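Shelf Prices and Unit Prices in Vavadow Food Stores
Student project report, Applied Consumer Math
Efren Baluyot

1. Background

Our course asked each of us to pick an everyday math problem and study it for one term. I chose unit pricing. A unit price tells the shopper what a fixed amount of a product costs, such as the price per ounce. It is printed on the shelf label, normally in smaller type than the price of the package.

My question was whether shoppers can pick the cheaper of two packages when they have only the package price and the size, and how much it helps to have the unit price as well. I expected it to help a lot with odd sizes and very little with round ones.

2. Stores

I collected prices in May at two stores, Brenetari and Narnach. Brenetari is the larger one and has wider aisles. Narnach is closer to the bus stop and was the one most of my classmates already used. I went before 10 a.m. both times to stay out of the way of other shoppers.

I limited the study to packaged food that keeps on a shelf. Fresh produce is sold by weight already, and frozen food had too many sale stickers to compare fairly. 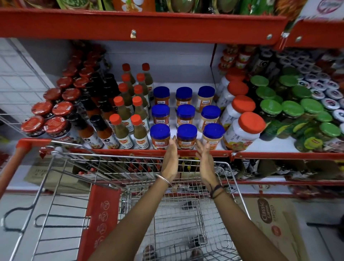
Figure 1. Jars with blue lids on a store shelf, with a shopping cart in front.

3. Method

I wrote down the package price, the net contents and the printed unit price for 40 products. When the label had no unit price I worked it out at home with a spreadsheet. Prices were recorded without store card discounts.

From this list I made a paper survey with eight pairs. Each pair was the same kind of food in two sizes. Version A gave the price and the size. Version B gave the price, the size and the unit price. I handed out 50 surveys in the school library, half of each version, and people had as long as they wanted. Calculators and phones were put away.

I had planned to use a third store, Kakakhel, but it changed its labels halfway through the month and I dropped it.

4. Results

Version B did better on every pair. The gap was small when the larger package was exactly twice the size of the smaller one. It was widest on a pair where one label used ounces and the other used pounds. Nearly 40 percent of the Version A answers on that pair were wrong — most of these people chose the bigger package.

Several people wrote in the margin that they always buy the bigger one at home. In two of my eight pairs the smaller package was the better buy.

I also found that the stores do not always use the same unit for the same food. One sauce was priced per ounce and the one next to it per quart. A shopper would have to convert before the numbers meant anything.
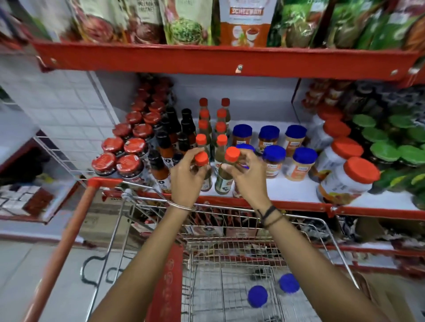 5. Limits of the study

The sample was small and came from one school. Many of the people who answered do not do the food shopping for their family. A paper survey is also calmer than a store. With more time I would repeat it with adults and add a time limit.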